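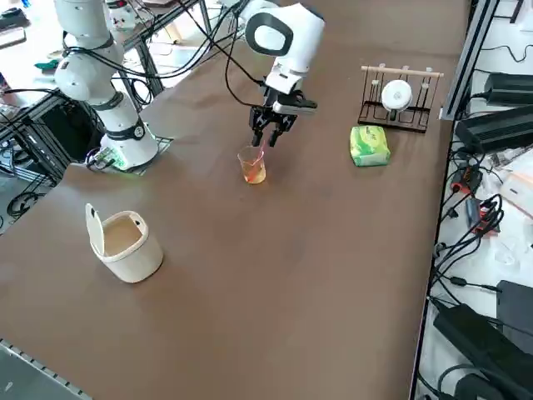 # Clearing a Shared Table: Speaker Notes

Kellham Workplace Services, facilities briefing. Speaking time is 13 minutes, with questions held to the end.

## Opening

Good afternoon, and thank you for attending. This talk concerns the tables in our shared break areas: what is left on them, what should be kept on them, and what the next person is entitled to find.

The Dillar building has 40 shared tables and 300 people with access to them. Under the present arrangement, the cleaning contractor clears those tables once, in the evening. Between morning and evening the condition of each table depends on the people who use it.

*Pause. Ask how many in the room used a shared table before noon today.*

## Point 1: The unfinished drink

The item most often reported to the facilities desk is a drink that has been left behind. It is usually in a disposable cup, partly full, with the stirring stick still in it.

A cup in this state requires several decisions from whoever finds it. Is someone coming back for it? Where does the liquid go? Does the stick go with the cup? Many people decide to leave it alone, and the cup remains until the evening.

The guidance is as follows:

- Take out the stirring stick first and put it in the table bin.
- Pour the remaining liquid into the sink. Liquids do not go in the table bins.
- Dispose of the empty cup at the recycling station if it is clear plastic, and in the general waste if it is lined paper.

Clear plastic cups tip easily when a stick is leaning against the rim. Staff carrying a cup any distance should remove the stick before lifting it.

*Speaker: the Troncoso site uses different recycling rules. If a question comes up, refer it to the local desk.*

## Point 2: The small bin

Each table is to have one small lidded bin. It is intended for sticks, tissues, wrappers, and similar light waste. It is not intended for food scraps or full cups.

The lid should be closed after use. During a pilot in the Denis annex, bins were found standing open for much of the day, and users told us they had left them that way for convenience. We understand the reasoning. The request to close the lid stands.

Bins should be kept near a corner of the table, clear of the seating side, with enough room behind for the lid to swing back fully. A bin pushed against a wall or a rack will not open properly, and people will then place their waste beside it.

## Point 3: The dish rack

Racks are provided for plates that have been washed. They are for drying and are not for storage. A plate should stand upright in the rack, with space on either side where possible, and should be returned to the cupboard when dry.

Please ask your teams to observe the following:

- No unwashed plates in the rack at any time.
- No cups balanced along the top.
- Nothing soft or absorbent inside the rack.

The last item applies chiefly to tissues. A pack of tissues is welcome on any table and will be restocked by the facilities desk on request. It may be kept beside the rack or in front of it, provided that the plates are not dripping. A plastic wrapper gives some protection, but once the pack has been opened, water will get in.

*Allow a minute here. In earlier sessions this section has drawn the most comments.*

## Point 4: The surface itself

Brown tabletops hide light staining well, particularly from tea and juice. They should be wiped even when they look clean. Use a damp cloth, followed by a dry one. Spray cleaner is kept under the sink and should be applied to the cloth.

Bins and racks should be lifted and wiped beneath, then returned to their places.

## Costs and timetable

The budget allows for 100 small bins across all sites, including replacements. Racks will be replaced only when damaged. Delivery to the Dillar building is planned for August, and the Denis annex will follow.

Requests for additional items should go through the department coordinator in writing.

## Questions

*Take questions from the floor. Leave the printed guidance sheet at the door and collect any unused copies before vacating the room.*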